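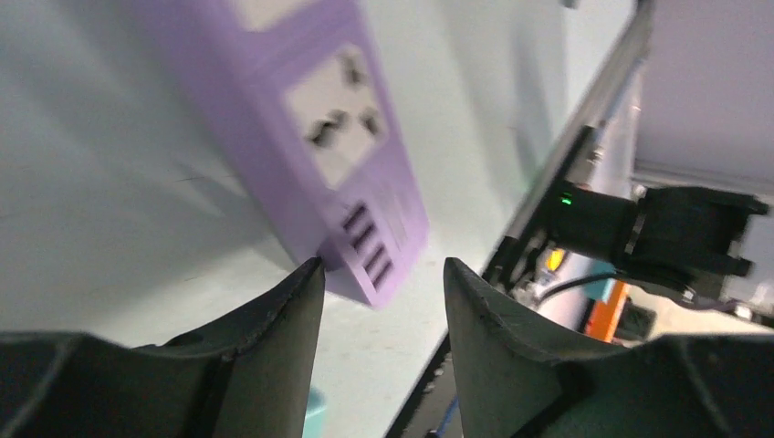 Online Communities, Unit 2: Mentions, tags and group pings
Handout for 03/10/2019

A mention is a user name written so that the forum software sends its owner a notice. It costs the writer a few keystrokes. The cost to the reader is a bit of attention, and the reader did not agree to it in advance. Attention works like the USB side of the purple power strip: there are four ports, and a fifth phone has to wait for one to come free. A member who opens the site to a long list of notices will deal with the first few and leave the rest, including the one from a friend who had a real question.

Terms used today

Direct mention: one name, one person, usually a reply or a question.
Chain mention: many names in a single post, typed one after another. Common in greeting threads, birthday threads and forum games.
Group ping: one tag that reaches everybody with a given role.
Mute: the reader stops notices from a thread or a member without leaving.

Why people write chain mentions

Mostly to be friendly. On fan forums a chain mention is a roll call. It says who the writer counts as a friend, and members do look to see whether they are on it. Being left off can hurt more than being pinged too often -- keep this in mind when you read complaints from both sides. The order of the names matters to some members and not at all to others.

There is also a plain practical use. Game threads stall when players forget it is their turn, and a mention brings them back.

Case 1: Hou

Hou is a cartoon fan board with 2,000 members. It allowed any number of mentions per post. After a run of greeting threads in May, the staff set a cap of 20. Regulars got around it by splitting the greeting into several posts, so the threads got longer and the same people got the same notices. The staff kept the cap but moved greetings to their own section, where notices are off by default and a member can turn them on.

Case 2: Stistska

Stistska is a role-play board with 1,000 members. It has no cap. Instead, the first post of every game carries a sign-up list, and players may only mention people on it. A name comes off when its owner asks. The rule is enforced by the person running the game, so it works well in some threads and badly in others.

A note on software

Imolico sends one notice per mention. Sidex bundles all mentions from the same thread into a single notice. The same habit can feel rude on one and normal on the other, so check the settings before you judge the members.

For next time

Pick a forum you can read without an account. Find one thread with chain mentions and write a page on it: who gets named, who answers, and whether anyone asks to be taken off. Change the user names in your write-up. Do not post in the thread.

Reading: packet, section 2. Skip the part on email lists -- we will come back to it with Unit 3.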